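3. Materials and Methods

3.1 Study sites

Adhesive floor markings were studied in two buildings of different age and use. The first, Gorkness, is a three-story outpatient clinic with sheet vinyl flooring laid during a renovation. The second, Matlala, is a public library with sealed concrete on the ground floor and older vinyl tile upstairs. Both buildings had used painted lines before the study and had switched to tape for queue lines, wheelchair turning areas and the edges of ramps.

We picked these sites because their cleaning routines differ. Gorkness is wet mopped every evening with a neutral detergent. Matlala is dry mopped on weekdays and machine scrubbed on Sundays. Foot traffic at the two main entrances was similar enough in the pilot period that we treated it as one level in the analysis. Side corridors were treated as a second, lower level.

3.2 Tapes and application

Two tapes were used. Stikex is a vinyl tape with a rubber-based adhesive. Remel is a polyester tape with an acrylic adhesive and a matte top coat. Both were bought in white, in a single width, and stored indoors in their original cartons until use.

A total of 302 strips were laid, each 300 mm long. Before a strip was laid, the floor was swept, wiped with a damp cloth and left to dry. Strips were pressed down with a hand roller, twice in each direction. The person laying the strip wrote its number on a floor plan and not on the tape itself, as ink on the surface had affected the gloss readings in the pilot.

Half of the strips at each site were laid along the main direction of walking and half across it. Strips close to door mats were left out of the design. Grit collects at the edge of a mat and wears tape in a way that has little to do with the adhesive. Strips under heating vents were kept, but they were coded separately.

3.3 Inspection

Strips were inspected every two weeks through the end of August. The inspector recorded edge lift, corner curl, surface scratching, discoloration and any loss of material. Edge lift was measured with a steel feeler gauge pushed under the tape until it met resistance. The deepest reading on each long side was kept. Corner curl was scored from zero to four using a printed card with side views of each grade.

All inspections at Gorkness were done by the second author. At Matlala they were shared between the second author and Elias Abu Hammour, who had also laid most of the strips there. To check agreement, both inspectors scored the same set of strips on two visits without seeing each other's sheets. Agreement on edge lift was good. Agreement on discoloration was weaker, mainly on the older vinyl tile, where the pattern of the floor makes a slight yellowing hard to judge. Discoloration is therefore reported as present or absent in Section 4.

After removal of duplicate entries and of visits when the floor was still wet, 2424 inspection records remained. Records from strips that had been moved or covered by furniture were kept up to the last visit before the change and treated as censored from then on.

3.4 Contrast and line of sight

A marking that is still firmly attached may be of little use if people can't pick it out. We therefore rated visibility separately from wear. Two raters stood at fixed points near each entrance and scored every line as clear, partly clear or lost. Ratings were made in the morning with the ceiling lights on, and again in the late afternoon.

White lines on a dark floor run together with distance, and spacing that looks generous underfoot can look crowded from the far side of a room. For this reason the raters scored near and far lines separately, with the boundary set at the midpoint of the room.
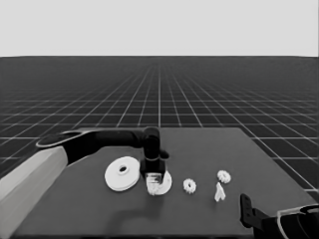 Figure 3. Grid of thin white lines on a dark gray ground plane, rendered in grayscale. The squares appear larger toward the foreground and the lines crowd together in the distance.

Far lines were scored first at every visit, so that a rater who had just walked past a line would not be helped by knowing where it was. Raters wore their usual glasses or contact lenses. No rating was made when more than a few people were standing between the rater and the line, and the rater waited or came back later that day.

3.5 Analysis

Time to first edge lift was modeled with a proportional hazards model, with tape, floor type, traffic level and direction as fixed effects and corridor as a random effect. Time was counted in hours of building opening. The longest follow-up for any strip was 3720 hours. Visibility ratings were analyzed with ordinal regression using the same terms, plus time of day and distance. Strips coded as lying under heating vents were left out of the main models and are reported separately in Section 4.3.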